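Naltwood House Refurbishment: Progress Report to the Holmgren Fund

1 Sep 2026

Hello again, and thank you for being so patient with us over the summer! I know this one is longer than the last report, but a lot has happened since February and I'd sooner put it all in one place than send you a string of emails.

Where we are with the rooms

The short version is that all seven bedrooms on the garden side now have their floors down. You may remember we went back and forth on carpet (warm, quiet, a pain to clean) versus a hard floor, and the hard floor won. We went with a light wood pattern in every room so that if one room needs a repair later we can use the leftovers from another. There are two unopened packs in the hall closet, and I've labeled them so they don't wander off to the Trirnby building.

The beds took longer. The first delivery came with the wrong fixings and had to go back, which cost us most of three weeks. I did a fair bit of grumbling on the phone. They're in now, and I like them a lot more than the old metal ones, which squeaked every time a person so much as thought about turning over.

Laundry

This was the part you asked about most, so here goes. The original plan had one shared laundry room in the basement, and the people who've been staying with us told us pretty plainly that they hated it. It's two flights down, the light is on a timer, and you have to sit there and guard your socks. So with your okay in the spring we moved part of that budget upstairs and started putting a stacked washer and dryer in the larger bedrooms, by the window.

The plumbing came to $3644, a bit over what I'd put down, mainly on account of a drain run that had to go the long way past the stairwell. The machines and hookups for the first room were $2934. I've covered the overrun from the paint line, where we did better than expected (Ravuvstead Supply gave us the trade price without my even asking, bless them).

We also spent $115 on baskets and hangers. I was a little embarrassed to put that in a report, but baskets matter more than you'd think! With the machines right there in the room, clothes tend to land on the floor between the bed and the washer and stay there. A light basket that can be picked up by the rim and shifted around has helped already. I went for plastic mesh so that damp things get some air. 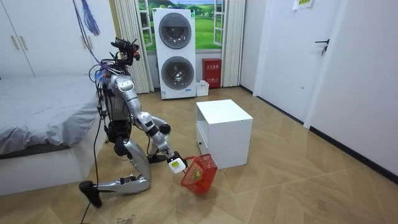
Bedroom with the stacked washer and dryer by the window, gray sheet on the bed, red mesh basket in use.

The white wardrobes are a nice match with the machines, and the vertical handles are easy to get hold of, even if your grip isn't great. I'm still making up my mind about the curtains. The cream looks lovely, but I have a feeling we'll be washing them more often than I'd planned.

What's left

Two of the bedrooms still need their wardrobes hung. The basement laundry stays open until the upstairs machines are all running, and after that I'd like to talk to you about turning it into storage. We're also short on shelves for detergent. At the moment it's living on the windowsill in the office, and my whole desk smells of lavender.

I'd planned to ask for the second payment at the end of this month, and I think we're on track for that. I'll send the receipts in a separate envelope, with the plumbing invoice on top. If you'd like to come and see the rooms, any afternoon is fine, just call first so I can clear you a parking spot.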